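**Sasto upholstery and fabric cleaner, concentrate**
Mullen trade range

Sasto is a low-foam detergent for fixed and loose covers. It is sold as a concentrate and diluted with cold or lukewarm water before use. The mix is mild enough for most pile fabrics, including cotton and polyester velvet, and leaves little residue when rinsed as set out below.

**Sizes**

| Code | Pack | Mix |
|---|---|---|
| Sasto 107 | Bottle with measuring cap | 2 capfuls per litre |
| Sasto 107-R | Refill pouch | 2 capfuls per litre |

The cap is supplied with the bottle only. Order the bottle first if you have not used Sasto before.

**Suitable for**

- Velvet, plain weave and chenille marked W or WS
- Seat pads and scatter cushions with fixed fillings
- Pleated and channelled backs, with the narrow brush head

**Not suitable for**

- Silk, viscose velvet, or anything marked S or X
- Leather and suede
- Fabric that has been treated with a wax or oil finish

Test on a hidden part first, such as the underside of a seat cushion, and leave for 48 hours. If the colour lifts on to a white cloth, do not go on.

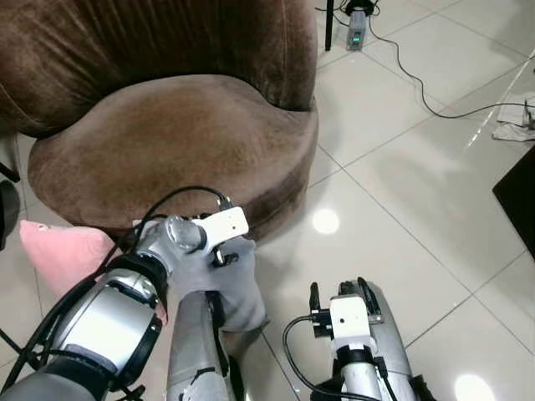
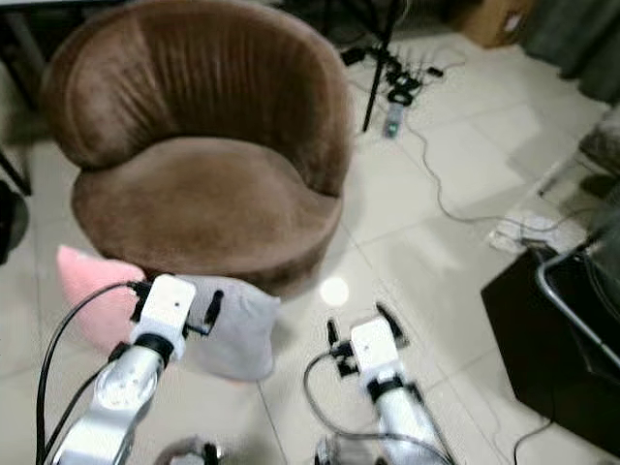
**Directions**

1. Vacuum with a soft brush, going with the pile. Use a crevice tool between ribs and along seams.
2. Mix the solution in a bucket. Do not apply the concentrate neat.
3. Wring a white cloth until it no longer drips and wipe one panel at a time, seam to seam. Stopping halfway across a panel can leave a tide mark.
4. Wipe again with clean water.
5. Brush the pile in one direction while damp and leave to dry away from radiators.

Deep seat cushions dry slowly — allow a full night before sitting on them. Marks that show only from one side are often crushed pile and may need brushing alone.

Wipe splashes from hard floors at once. The solution is slippery on glazed tile.

**Storage**

Keep upright, between 5 and 25°C, with the cap closed. Mixed solution does not keep and should be used the same day.

**Related items**

Rangel narrow brush head, Bedano white cotton cloths (pack).

**Delivery**

Orders placed by noon on Friday leave the warehouse that afternoon. Opened bottles cannot be returned.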